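# Snack bags are back at the Golleck reading room, and I packed a few

4/18/24

I stopped by the Golleck reading room yesterday to return two overdue books and ended up staying most of the afternoon, up to my elbows in crackers. The snack bag swap is on again! If you missed it last April, the idea is simple enough: you fill a paper bag with things you like to eat, fold the top over, put it on the long shelf by the door, and take home a bag somebody else filled. No peeking (well, a little peeking).

Shamim Lodhi, who started the whole thing, told me 67 bags had come in before lunch on the first day. Last year it took the entire week to get that many. She had them lined up by size when I got there, then a school group came through and that was the end of the lining up.

The rules have changed a bit, so read this part even if you did it last time. Everything has to be sealed and store-bought. Homemade cookies caused a long discussion last year, what with the nuts and the labels, and I say that as a person who brought homemade cookies. Nothing that melts, if you can help it. Nothing in glass. And please spend no more than 15 dollars, which was plenty for me at Chaudhry on the corner, where they've put a basket of single-serve chips and candy right next to the register. I got out of there with change and a pack of sesame sticks I had no intention of sharing.

You can use any bag you want. The plain brown ones from the grocery store are fine, and the kids have been drawing on those with markers. If you want something prettier, Jernent has been selling white ones with flowers on them, and they've gone fast. I'm a sucker for a floral bag, I'll admit it. The small ones hold more than you'd think if you stand the packages on end, with the flat stuff at the bottom and the tall, bright wrappers sticking up out of the top so they're the first thing you see.

I like a bag that's a little too full. Last year mine was so neatly closed that it sat on the shelf until the final day, poor thing, while the ones with a bit of color showing were grabbed in minutes. So this time I went for show. Red and yellow near the opening, and whatever is left over goes underneath, where it can be a surprise. A white bag with a rose on the front does half the work for you.
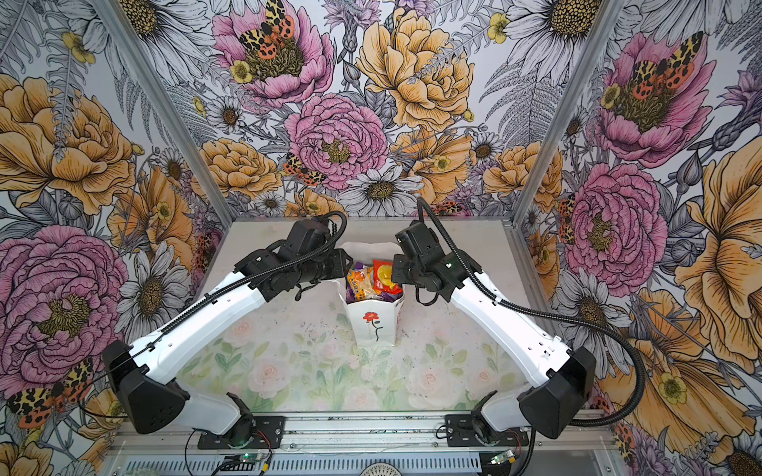
Zeeshan Bugti thinks I've got it backward, and wrote to tell me so after I mentioned my method in the newsletter. Put the good stuff at the bottom, he says. Anybody can stick a shiny wrapper on top, but the person who digs all the way down and finds the fancy chocolate wafers is going to remember your bag for a year. He also wants it known that a bag with nothing salty in it shouldn't count, and that he opened one of those last April and is still annoyed.

Fair point on the salt! I went back and added pretzels to two of mine.

The other thing people keep asking me about is how to do the top. You don't need tape or a stapler. If the bag is stuffed, leave it standing open and the packages will hold each other up. If you've got room, fold the edge over once and run your thumb along it. Somebody at the packing table was tying hers with yarn, and they looked adorable, but she'd been at it for an hour and had finished maybe a handful, so pick your battles. The packing table is in the back room, past the magazines, and there's a box of spare bags under it in case yours rips on the walk over. Mine did. I'd put a can of mixed nuts in it, and I don't recommend that.

Iker, the coffee place across the street, is giving a free small drip to anyone who comes in carrying a swap bag, full or empty. I tested this and it's true. They're also taking drop-offs in the mornings before the reading room opens, so if you're on your way to work you can leave your bags at the counter and they'll walk them over later.

Any bags left on the shelf when the swap closes will go to the after-school program upstairs, so nothing goes to waste, and the kids up there are apparently rooting for leftovers. Shamim keeps a running count on the whiteboard, and if you add up every bag since the very first swap, the number stood at 2,917 when I left. She'd love to hit 3,000 before the end of the month. I told her I'd bring another batch, and then I remembered that I'd eaten the sesame sticks and most of a sleeve of cookies in the car, so I'll have to go shopping again first.

A couple of small things. If your bag has peanuts in it, write it on the bottom in big letters. There's a separate shelf for those this year, on the left as you come in, and it has a sign. If you want a bag without gluten, ask at the desk, where they're keeping several back. And if you took a tote bag home from the packing table with blue handles and a pair of reading glasses inside, it's mine, and I'd be very glad to have the glasses.

The swap runs through the last day of April, during regular reading room hours. Parking behind the building is still torn up, so use the street or walk.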